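The Last Soda Route in the Valley

Thursday, September 5, 2024

Plala, population 3,764 if you believe the sign. One main street, two gas stations, a feed store that also does taxes. And a bottling plant, still running, at the far end where the pavement gives up.

Venckus has been making pop in that building since before the highway moved. Ginger, black cherry, a lemon one that tastes like floor cleaner in the best way. No diet. They tried diet. People wrote letters.

I rode the delivery truck for two days in a heat wave with the windows down. Air conditioning quit in spring, part's on order. 77 stops, most of them places a national distributor wouldn't slow down for. A bait shop. A laundromat. A church basement with its own key on the driver's ring. You carry it in, you stack it, you sign your own slip and leave the yellow copy under the phone.

The route used to be one of nine. Then six. Then the big grocery in Ilteo changed hands and wanted a slotting fee, meaning you pay them for the privilege of being on the shelf, and the owners said no. Lost a third of the business in one phone call. Still say they'd do it again, though they say it quieter than they used to.
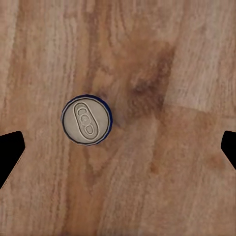 Cans came late to Venckus. Everything was returnable glass untill the washer broke for good, and a new washer cost more than the building. So they bought a used canning line from a brewery that had gone under, drove it home in pieces, put it back together over one long winter. It does fine. It's loud. The old customers complained about the taste for a year and then stopped complaining, or stopped drinking it, hard to know which.

Glass still turns up. Somebody cleans out a garage in Plovow and there's four wooden crates of empties, and they bring them to the loading dock expecting the deposit back. They get it. Dime a bottle, out of a coffee can in the office. Bookkeeper hates it.

What keeps the thing alive is November. Every family out here has a soda they put on the Thanksgiving table, don't ask me why, and for most of them its the black cherry. The plant makes 200 cases a day that month and runs out anyway. People drive in from three counties. They idle in the lot with the trunk open. Come January it's dead, two shifts cut to one, and the crew paints the floor.

Will it last? Depends who you ask and when. Sugar's up. Cans are up. The truck has a noise in third gear that the driver handles by turning on the radio. A company from out of state came through last year, took the tour, wanted the recipes and not the plant. They were given a case of the lemon and directions back to the highway.

We finished the second day at the Plovow feed co-op, last stop, eleven cases, sun going down behind the silos. The clerk had the cooler door propped open before we'd parked.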